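Pinunik Field Clinic Kit

For outreach teams, visiting nurses and small health posts

Article number 3387

The Pinunik is a complete set of basic clinic equipment, packed in two hard cases which one vehicle can carry together with the team. It was made for organisations which send health workers to villages, islands and temporary settlements, where there is a room to work in but not much inside it. We have supplied it since the first small series to partners who run vaccination days, mother and child consultations and general check-ups.

The kit was planned by Dörte Brandes, a nurse who worked many years on mobile clinics before she joined us at Wiegand. Her wish was simple. A team should arrive, open two cases and be able to receive the first patient before the people outside become tired of waiting. With a little practice, two persons can prepare the whole station in 19 minutes.

What is in the cases

Case A (examination)
Blood pressure monitor with three cuffs: child, adult, large adult
Two stethoscopes
Digital thermometers, 4 pieces
Pulse oximeter with finger clip
Hanging scale for infants, with washable sling
Height tape and arm circumference tapes
Otoscope with reusable tips
Head lamp, rechargeable

Case B (work place and hygiene)
Folding examination couch cover, wipeable
Two fitted sheets and two light blankets
Privacy screen, three panels, with carrying sleeve
Hand washing station with foot pump
Sharps container holder (containers are ordered separately)
Instrument tray with lid
Patient cards, 100 pieces, in English, French or Spanish
Clipboard, marker pens, tape

Medicines and vaccines are not included. Please obtain them through your own pharmacy or through the health authority of the country where you work.

The cases

Both cases are made by Redex to our drawing. They have a rubber seal, two pressure valves and handles on three sides. The inside is divided by firm foam, and each cut-out is printed with the name of the item which belongs there. In the evening you see at once what is still lying in the consulting room. Case B has wheels. Case A has no wheels, as most teams told us that they prefer to carry the instruments by hand.

Each case weighs less than 39 kg when fully packed. If your team travels by small aircraft, ask us for the light version, which comes without the privacy screen and with soft bags in place of Case B.

Textiles and bedding

We are often asked why we put real sheets in the kit when paper rolls are cheaper. Paper is fine for short examinations and we still recommend it for busy vaccination days. But many teams have patients who must lie down for several hours, for example with a drip, and for them a proper sheet and a blanket make a great difference. The textiles can be washed at 60 degrees and dry quickly on a line.

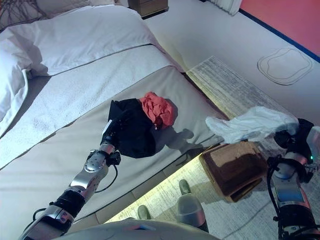
Additional bedding can be ordered in the same cotton quality. There is a set for one resting place and a larger set for teams which keep a night room for patients or for their own staff. Pillows are sold only with a wipeable cover under the pillowcase. Please do not use softener, it makes the cotton less able to take up water.

Power

The head lamp, the oximeter and the blood pressure monitor all charge by the same USB cable. A small solar charger named Zirnura is available as an option. It needs a good half day of sun to charge everything once. In February and in the rainy months it is wise to bring also a power bank. The thermometers and the infant scale use ordinary AA batteries — a first set is in the case, and they are sold almost everywhere.

Training

Every first order includes an online introduction for up to six persons. Joscha Steinbach goes with you through both cases, shows how the foot pump is cleaned and answers questions about the packing list. The introduction is held in English or German. Noemí Rosales gives the same session in Spanish, normally at 16:00 Central European Time, so that colleagues in Latin America can take part in their morning.

A printed handbook lies in the lid of Case A. It has many drawings and little text, and you may copy it freely for your local staff.

From a team which uses it

"We took two Pinunik kits to our partner posts in the hills. The labels in the foam were more useful than I had expected, because our helpers change every few weeks and they could pack without me. I would like a longer hose for the hand washing station. The rest stays as it is, please."
Angus Skinner, outreach coordinator

The longer hose is now part of the kit. Owners of an older kit can receive it free of charge, only the postage is to be paid.

Spare parts and refills

All parts can be ordered one by one. The refill pack contains patient cards, otoscope tips, marker pens, tape and batteries. Cuffs and the valve of the foot pump are the parts which wear out first, and we suggest to keep one of each in the office.

Instruments which need calibration can be sent to our workshop once a year. Write the article number and your organisation on the parcel. You receive a certificate together with the returned instrument.

Ordering

The kit is sold to registered organisations, clinics and training schools. Delivery time within Europe is three weeks. For other countries we prepare the customs papers, but the import permit must be arranged by the receiver. Non-profit organisations can ask for a reduced price, please attach your registration document to the request.

Your contact for orders and offers is Marlene Baumgart. Please tell her the country of use and the language you wish for the patient cards.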